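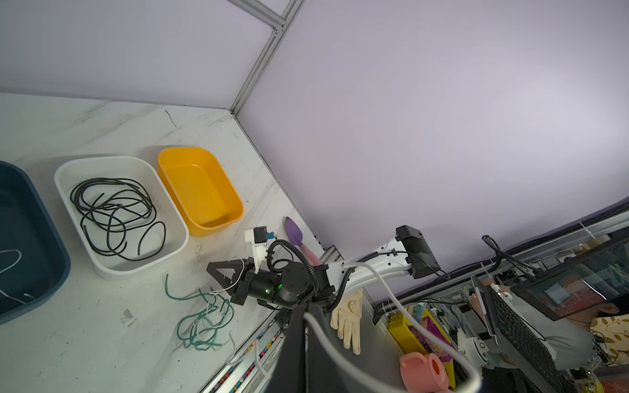
Page last changed: April 2019

4. Sorting cables into the tubs

This is the fun part of setting up your Stisel table kit! Once the tubs are in place along the back edge, even a hopeless knot of cable gets a home of its own. The color order is up to you. Ours goes teal, white, yellow, and Yu-ting Chow, who wrote the first version of this guide, still sets hers up that way.

1. Wipe the tabletop and let it dry. The marble pattern hides crumbs and wire clippings very well, so run your hand over it too.

2. Stand the tubs side by side against the back of the table, long or short side out.

3. Put thin white cables in the teal tub. They show up beautifully against the dark floor, even a single one.

4. Coil black cables loosely and lay them in the white tub. A few messy loops are fine – you can tidy them on the next round.

5. Keep the yellow tub empty for now. It is your spare, and you will be glad of it in section 5.

6. Place loose wires, such as the green and white bundle, on the table in front of the tubs. Tease the two colors apart slowly, starting from the free ends.

Note: A silicone spatula is great for nudging wires out of a corner. Park it near the wall when you need both hands.

Caution: Never pull on a tight knot. Thin strands can break inside the covering, where you won't see the damage.

Caution: Do not stack more than 2 full tubs. Lift them from underneath, with both hands.

Tip: If you own the larger Moya set, sort 20 cables at a time and then take a break. It goes so much faster with fresh eyes!

Replacement tubs in all colors are listed under Vollberg spare parts, section 9.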